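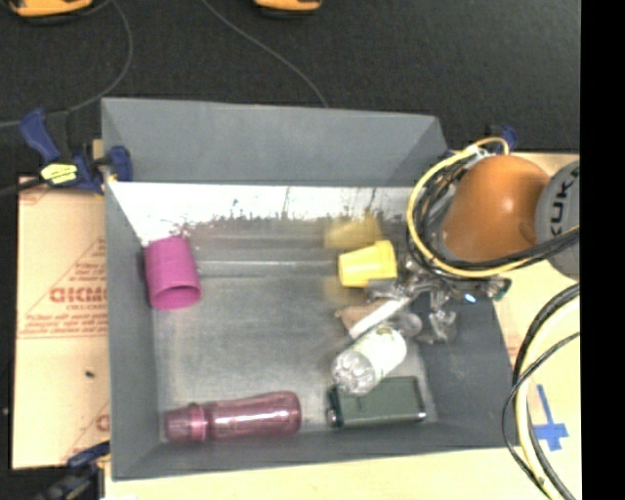
2018-01-08

Went to the Notska last night with Joris, against my better judgement. It's the old tyre depot behind the canal, done up as a theatre with 23 thousand euros of somebody's grant money and, as far as I can tell, no heating. I kept my coat on for both acts. The programme says the cold is "part of the building's honesty". Is it.

The play was Prosirow, by Catalina Paredes, whose last one I walked out of in July. Two brothers wait in a customs office for a crate that may or may not hold their father's piano. Joris whispered that the crate was Europe. I thought the crate was a crate, and a badly painted one.

Pieter Claeys played the older brother and was good, I'll give them that. He has a way of sitting down as if the chair might object. Thijs Hoekstra shouted. He shouted in the other thing too, and the reviews called it "raw", so I suppose he'll go on doing it until his voice gives out. The customs officer had the only funny lines and was sent off after 10 minutes, never to return.

Five of us clapped properly at the end, and three of those were family. The rest stood up, because people stand up for everything now. I stayed sitting and got a look from the woman in front.

In the bar Konrad Brzozowska told me the run is sold out and there is talk of moving it to the Maes after Easter, a proper house with a proper curtain. I'll believe it when I see the posters. He said the same about the puppet Macbeth.

Wine was four euros and tasted of the cup. Missed the last tram, walked home along the water arguing with Joris about the ending. He says the lid opening by itself was hope. I say somebody pulled the string too early.

Must ring the box office about my scarf.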